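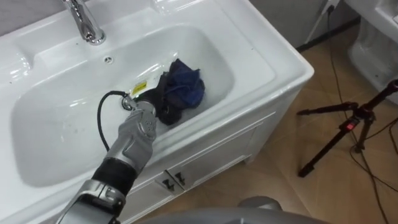

Most questions we get at Gullura about coturnix quail come in before the first eggs are even ordered, so please read through this page before you write to us. Quail are small enough to raise in a spare room or garage, but the equipment has to be washed often. Pick the sink you will use ahead of time. A white one with a deep, rounded bowl and a tall faucet is good for rinsing chick waterers, because grit and bits of bedding show up against it and a jar will usually fit under the spout. A kitchen sink should be kept for food.

Ordering hatching eggs

When do you ship?
We ship from early spring until the end of October. Eggs go out early in the week so they don't sit in a post office over the weekend. You will get an email with the tracking number the same evening.

How old are the eggs?
None of the eggs we ship are more than four days old. They are stored pointed end down in a cool room and are not washed. Please don't wash them when they arrive either. A little dirt can be brushed off with a dry cloth.

What should I do when the box arrives?
Open it and remove any cracked eggs. Set the rest pointed end down at room temperature for 12 to 24 hours before they go into the incubator. Shipping can loosen the air cell, and the rest period lets it settle.

Do you guarantee a hatch rate?
No. We test fertility on our own flock with every batch, but we have no control over how a box is handled in the mail or how an incubator is run. If eggs arrive broken, send a picture of the open box within a day of delivery and we will replace the broken ones or refund them.

Can I pick up instead?
Yes, by appointment. Pickup eggs tend to do better than shipped ones. Bring a carton made for quail eggs if you have one. We have a few at the shop but run out.

Incubators

Do you rent incubators?
We rent the Stolarent tabletop model. The rental covers one full hatch plus a few days on either side for warming up and cleaning. It comes with a quail turning tray, a spare thermometer and a printed instruction sheet. A refundable deposit is required.

Do you sell them too?
We sell the tabletop model and the Stolarent cabinet, which is $779 without the hatching drawer. The cabinet is more machine than most beginners need. If you are hatching one batch for a backyard covey, rent first.

What temperature and humidity do you use?
In a forced-air incubator we run 99.5 degrees, with humidity near 45 percent up to day 14. Then we stop turning and raise the humidity to about 65 percent. Run the incubator for at least a day before you set eggs so that you know it holds steady.

It's day 18 and nothing has happened. Should I throw the eggs out?
Wait. Coturnix usually hatch on day 17 or 18, but a slightly cool incubator will slow them down. We leave ours through day 19 and sometimes a bit longer. Keep the lid closed. Opening it to look dries out the membranes and can trap chicks that have already pipped.

How clean does a rental have to be when it comes back?
Shell and fluff removed, trays washed in warm water with dish soap, everything dry. Do not put the base or lid under running water, as the fan and heater are built into the lid and the base holds the wiring for the turner. We disinfect each unit with Clostis when it comes in, so you don't need to do that part. There is a cleaning charge for units that come back with eggs still in them.

Chicks

What do they eat?
A crumble with a high protein content, ground fine for the first week. We use Damgaard game bird starter and sell it in small bags. Regular chick starter is too low in protein for quail. Don't use layer feed for chicks.

Can they drown in the waterer?
Yes, easily. Use a quail base, or put marbles or clean pebbles in the trough of an ordinary one for the first seven days. Change the water at least twice a day. They will kick bedding into it no matter where you put it.

What bedding is best?
Paper towel or rubber shelf liner for the first few days, then pine shavings. Newspaper is too slick and can cause splayed legs. Avoid cedar.

When can they go outside?
Once they are fully feathered and the nights are mild. That is normally at four weeks or a little earlier in summer. Lower the heat in the brooder step by step before then so the move is not a shock.

Do you sell live chicks?
Pickup only, and not every month. Vasylyna Stelmakh keeps the waiting list. Send her a message through the contact form with the number you want and whether you have a color preference. We can't sex day-old chicks, so expect a mix of males and females.

Can I keep quail with my chickens?
We advise against it. Chickens can carry illnesses that hit quail hard without looking sick themselves, and they will bully the smaller birds. Keep the pens apart and use separate feeders, and take care of the quail first when you do your rounds.

Visits and contact

Can we come and see the birds?
Visits are by appointment, mornings only. We ask that you wear shoes that haven't been in another poultry pen and wash your hands before and after. Please leave dogs at home.

Who do I ask about a problem with a rental?
Aksel Oddsson looks after the incubators. During a hatch it is best to call — he doesn't check email until evening. Have the number on the bottom of the unit ready, along with the date you set the eggs and the current temperature reading.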